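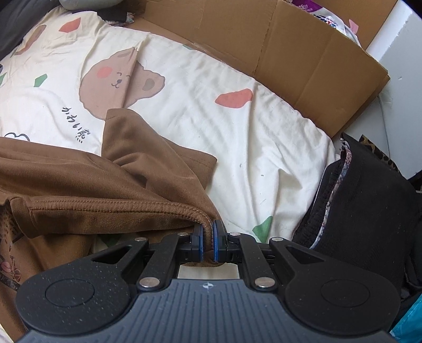 图：棕色衣服，下面垫着米白色印花布

发件人：Facundo Garrido
收件人：家务与收纳邮件列表
日期：27/08/2020
主题：回复：叠衣服先捏边还是先铺平

Bautista 你好，各位好：

你那封长信我看了两遍，第二遍是拿着一件衣服对着看的。结论先放这儿：我不太信。下面一段一段回，原文留着，免得有人说我断章取义。

Bautista Ocampo 写道：
> 各位，二月份我说过要把家里叠衣服的办法整理出来，拖到现在，抱歉。
> 核心只有一条：不要一上来就铺平。先找到衣服上最厚的那道缝，捏住它，提起来，
> 衣服会自己垂顺，然后往下一放，对折就行。我试过绒面的、针织的、衬衫，
> 都比传统办法快。Prilell 那本小册子里也是这么讲的，他们说练熟以后
> 一件衣服只要 5 秒。

“衣服会自己垂顺”这句话我最不服。薄衬衫也许会，料子稍微有点绒、有点软的，捏着一道缝提起来，结果是捏住的地方皱成一小条竖着，旁边鼓出一个包，剩下的布该堆在哪儿还堆在哪儿。信头上那张就是这个样子：缝线那一道是横着过来的，到了被夹住的地方往下一拐，左头还折成了一个方角。这时候你往上提，那个方角会不会自己翻开？我在家拿一件手感差不多的试了好几次，多数时候不会，它跟着一起上去，落下来还是折着的，只是折到了里面，更难找。

至于 5 秒，我想问一句，从哪儿算起？从衣服已经摆正、缝已经找到算起，那我也行。从一筐刚收下来的衣服里随手拽一件算起，光分清哪头是领口就不止这点工夫。小册子里的示范衣服多半是事先理过的，这种数字看看就好。

> 第二点，垫布。我不在桌面上叠，桌面太滑，衣服会跑。床上或者垫一块棉布最好，
> 摩擦力刚好。我用的是一条旧床单，随便铺一下就可以，不用拉平。

垫布我同意一半。光桌面确实滑，这个没什么好争的。“不用拉平”我就不同意了。底下那层要是皱的，你用手掌往外抹上面的衣服，底下的褶子会跟着走，抹到后来你分不清摸到的是衣服的褶还是床单的褶。棕色这类深颜色的衣服尤其讨厌，浅褶子在灯下看不太出来，全靠手摸，手一摸又摸到床单上去了。我家的做法是先花点力气把垫布四个角拽一拽，或者干脆塞到床垫底下压住。多这一道，后面省得返工。

还有，垫布最好别选带图案的。印了小熊小花的布看着可爱，但眼睛老往图案上跑，衣服边缘搭在图案上的时候，对齐全凭感觉。素色的，带一点竖条纹也行，条纹能当尺子使。这一条纯属个人偏好，谁喜欢小熊就用小熊，我不拦着。

> 第三点，捏哪里。我的经验是捏缝线最厚的地方，不要捏单层布。
> 单层布一捏就变形，厚缝不会。

这一条你说得对，我没意见，只补两句。厚缝捏得住，可是厚缝往往在下摆或者袖口，这两个地方都不在衣服的中线上。从那儿提起来，重心是歪的，落下去也是歪的，还得用另一只手去拉对面。所以我认为要捏就捏两处，左右对称地捏，一只手干不了这个活。你信里通篇写的是一只手，另一只手在干什么，没有交代。

另外，绒面的料子别捏得太死。我有一件旧的，长年从同一个地方拎，那一块的绒已经倒了，颜色看着比旁边深，洗也洗不回来。捏住能带起来就够了。

> 第四点，收纳。叠好以后竖着放进抽屉，Dallska 的分隔盒很好用，
> 我买了 2 套，抽屉一下子整齐了。

分隔盒我买过，不是这个牌子，Herrera 的。头一个礼拜确实整齐。后来抽掉几件，剩下的就往一边倒，倒了再扶，扶了再倒。要竖着放，盒子得塞得比较满，可塞满了又不好抽。我现在又改回平着摞，一摞不超过五件，找的时候从侧面看折边。土是土，倒是一直坚持下来了。2 套盒子的钱，我宁可拿去换几个像样的衣架，那种容易起褶的绒面衣服根本就该挂着。

> 最后，我打算把这套东西写成一份说明，放到 Celtbridge 的共享文件夹里，
> 大家有意见请尽快提。

我的意见就是以上这些。真要放上去，请至少改三个地方：

一、把“自己垂顺”改掉，或者注明只适用于薄料子。
二、“垫布不用拉平”删掉。
三、写清楚另一只手放在哪里。

我自己的办法也写一下，省得有人说我只会挑刺。衣服放到垫布上，先不提，沿着下摆那道缝从一头摸到另一头，摸到有折角就翻开。然后一手按住一头，另一手顺着缝往外捋，捋直了再管上面的布。上面有鼓起来的、搭过来的，从中间往两边推平。最后才是袖子往里收、对折。慢是慢一点，但是一遍就成。我女儿嫌我啰嗦，她的办法是卷，卷成一个筒往抽屉里一塞，这个我们在家里已经吵过了，列表上就不再吵一遍。

列表里如果有谁照着 Bautista 的办法叠过厚一点的绒面衣服，并且真的一提就顺，请说一下料子和尺码，最好把衣服摊开时原来的样子也讲清楚。我愿意再试。

顺便问一句，上回说的那批旧衣架还有没有人要？再没人回我就自己留下了。

Facundo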